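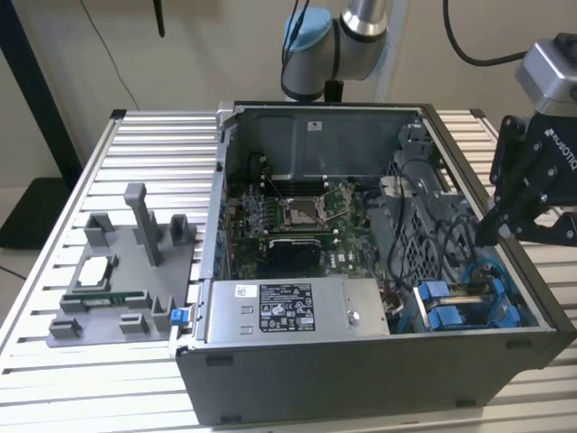
Kemby PC Assembly Set: read me first

Hello, and thanks for picking this up! I put the Kemby set together so that our learning system would have something to chew on besides blocks and cups, and this page is my attempt to write down what I'd want to know if somebody handed me the folder cold.

What's in it

Two-arm recordings around an open desktop tower lying on its side, with a printed fixture next to it for the small parts. There are 170 episodes in the main folder and another 12 in a folder called odd_ones (more on those below). Every episode has video from the fixed camera, joint positions for both arms, gripper opening, and a one-line text instruction. The longest run up to 65 seconds, though most are a good bit shorter.

The parts

The board has an empty CPU socket and a row of memory slots, and the fixture holds a memory module and a small white part. I printed the fixture in grey and then wished I'd picked something brighter, as grey on a silver table is a bit of a pain if you're training a detector (sorry!). If you reprint it, the drawings are in the fixture folder and any colour will do.

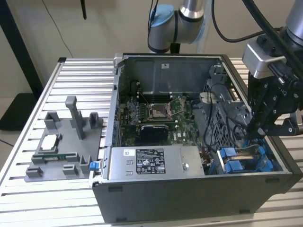
Tower, fixture and both arms, seen from the fixed camera.

How I recorded

All by hand, with me driving the arms from the Lyimo controller. I did the lot over September, mostly after 4 pm when the room was quiet. Please don't read anything into the episode numbers: I renumbered everything once and the order got shuffled.

Cables are the bit I'd warn you about. They loop across the inside of the case and they don't sit the same way from one episode to the next, which I've left alone on purpose. A policy that only copes with tidy cables isn't much use to me.

Odd ones

These are episodes where I hesitated, went back, or regripped the part. I like them and train with them in. Ditberg, my loader script, skips them unless you pass --odd.

Splits

I hold out 50 of the main episodes for testing, listed in test.txt. Please keep them out of training if you want to compare with the Nandedmont baseline, whose weights are in the models folder.

Known niggles

The gripper opening is in raw counts, not millimetres. Video and joint logs can drift apart by a frame or so near the end of long episodes. The text instructions are all mine, so expect "pop" and "stick" where a sensible person would write "insert".

If you find a broken file, send me the episode number and I'll have a look.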